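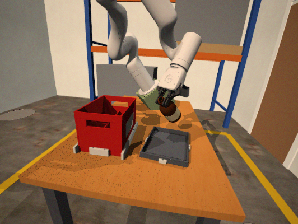 Vellska Bench Cell

Print this article | E-mail this article

The Vellska Bench Cell is a two-arm tabletop work cell sold as a kit by Namovness, together with a simulated version of the same workstation. It is meant for packing and sorting jobs in which single items are moved between a crate and a tray. Buyers can license the simulation alone, and most of the early customers did so.

Overview

The kit consists of two white robot arms, a set of tabletop fixtures and clips, control software, and a scene library named Tellelero. The table is not included. The basic simulated workspace is a storeroom with a long wooden table, a storage rack with blue uprights and orange beams, and a concrete floor with yellow lines. In the bottle task, the red crate and the dark gray tray sit side by side on the tabletop, and the right arm holds a brown bottle by the neck and shoulder with black gripper fingers. The left arm carries a pale green end piece.

The crate is held between gray fixtures attached to the tabletop. Small clips are placed around the tray. In the physical kit these parts are screwed down and can be moved by hand when a different crate is used.

History

Work on the cell began at Choi, a small maker of packing equipment, where Declan Wainwright had written a placement program for a single arm. Namovness bought the program and hired Wainwright to adapt it for two. Rodica Furtună joined the project later and built most of Tellelero. The first kits were shipped in August, with a printed manual that was replaced after one update.

Simulation

Tellelero contains 234 scenes. Of these, 40 are bottle tasks and 39 use boxes or cartons. The rest cover trays, hand tools, and mixed loads. Each scene can be started from a saved position, and the user may change the lighting, the table height, and the starting angle of the item. Shadows are drawn for the arms as well as for the objects, a setting that can be switched off on slower computers.

A program written in the simulation can be loaded onto the physical cell without conversion. The manual advises a slow first run, with the speed limit left on until the crate position has been checked.

Versions and support

The cell is sold in 2 versions. The standard version has fixtures for one crate size. The extended version adds longer rails and a second set of clips. Both come with a year of telephone support. Replacement fingers are sold in pairs, and the older screw-on type does not fit current arms.

Reception

Trade reviewers praised the short setup time and the close match between simulated and real arm movement. Complaints were mostly about the license, which is tied to one computer, and about the search function in Tellelero, which finds scenes by file number only. Furtună has said that searching by object name will be added in a later release.

See also: Bin picking; Pick and place; Robot simulation

Last updated: Tuesday, February 20, 2024

Contact | Copyright | Back to top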